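Codside Community Rooms: Nuva small grants, progress report
Prepared by Osian Price for Clifford Thibodeau, Nuva
8/2/23

Dear Clifford,

Thank you for being so patient with us over the paperwork, and for the very kind note you sent in May. I promised you a proper account of how the sorting room is coming along, so please put the kettle on, as I do tend to go on a bit!

The grant let us take on the back room at Codside, where donated winter things are sorted and repacked before they go out to families in Gusville and on the Magbanua estate. We have held 13 sessions so far and sent out 262 parcels, a good deal more than I dared put on the application form.

The biggest change has been to the table. We used to work on the floor (my knees remember it well), and now the boxes stand up on the table where everyone can get at them. Large cartons get used again and again, whatever is printed on them, and a phone leans up against one while people work, plugged in so that it lasts the afternoon. 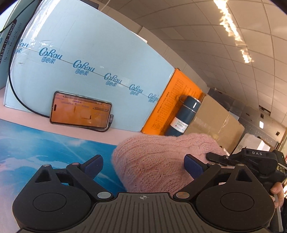
The sorting table, with the phone propped against a light-blue carton and a vacuum bottle over by the orange box.

Scarves have been the great success of the season. People do seem to love giving them, and we had so many in the spring that four of our regulars stayed on late for a week just to get them all folded and bagged. The knitted ones take up a lot of room and spring open again the moment you let go, so we now leave them until last and tuck them in on top.
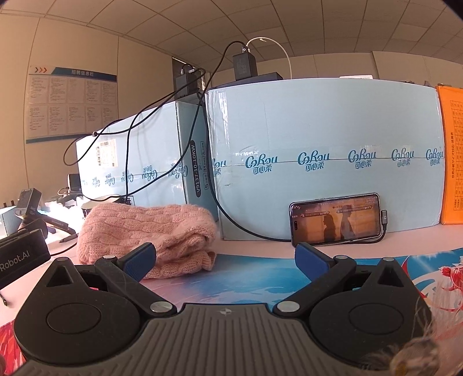
A pink cable-knit scarf folded on the table, with the light-blue cartons behind.

I should be open with you about what is still to do. The cables want sorting out: chargers and adapters have ended up on top of the cartons, and I would like a proper shelf for them by the wall, with a socket close by. We also need better labels. At present we write on whatever bit of card is clear, and twice now a box of children's gloves has gone off to the wrong address.

On the money side, we have spent the first part of the grant on rent, tape and the table itself, and seven sessions are left to run under this award. I would like to move what remains of the van budget across to shelving, if you are happy with that, and I will send the revised sheet as soon as I hear from you.

Do come and see us if you are over this way. There is always cake.

With warmest thanks,
Osian Price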